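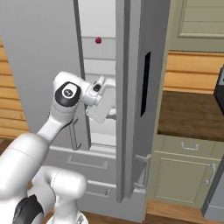
Arm reaching into an open fridge (simulation render)

From: Lambros Katsaros
To: privacy-tech list
Date: Mon 20 September
Subject: Re: [privacy-tech] Coarse location still stored after opt-out in Cora

Bethel Sisay wrote:

> I switched off precise location in the Cora app in January and
> assumed that was the end of it. When my data export came back last
> week it had 2252 location rows in it, all dated after the switch.
> They are coarser than before, but you can still tell which end of
> the street I was on. The support reply from Fatex says the setting
> "applies to precise location only". Is that normal, and does the
> second switch (under Account, then Partners) do anything different?

Bethel,

The two switches write to different places. The one under Privacy sets a flag on the handset, and the app reads it before asking the operating system for a position. The one under Account, Partners sets a flag on the server and controls only whether rows are passed on to Abdella. Neither of them stops the server working out a position from your network address and the list of nearby access points, which the app sends with every sync.

I ran a clean install on a spare handset with a proxy in between. With both switches off, the sync request still carried a field called "env" holding access point identifiers and signal strengths. It held up to 100 entries per request. With the Android location permission revoked as well, the field was present but empty, and the rows in the export stopped at that point.

So the order I would use is:

1. Revoke the location permission in the system settings, not in the app.
2. Turn off both switches in the app.
3. Sign out and back in. The server flag is cached per session and the old value is kept until the session ends.
4. Request a new export after a few days and compare the last row date with the date of step 3.

On the wording: the privacy notice, section 8, says that location is collected "with your permission". Section 2 defines location as "coordinates supplied by your device". Read together, a position worked out on the server falls outside the definition and so outside the permission. I don't think that reading would survive a complaint, as the export itself labels the rows "location", but it explains the answer you got from support.

Mesfin asked off-list whether the Pirnadwood build behaves the same way. I have not tested it. It uses an older version of the sync library, and from the change log the "env" field was added later, but I would want to see the traffic before saying so. If Hagos still has a handset with that build on it, a capture of one sync with the permission granted and one with it revoked would be enough.

One correction to my earlier message: I said deletion requests clear the derived rows. They clear them from the export. Cyprian pointed out that the row identifiers carry on from the old sequence after a deletion - that proves little either way, and I should not have put it so firmly.

If you do write to Fatex again, quote the field name and ask what legal basis they rely on for processing it. Leave the word "tracking" out of it. Their first-line staff have a set reply for that and you will get it.

Lambros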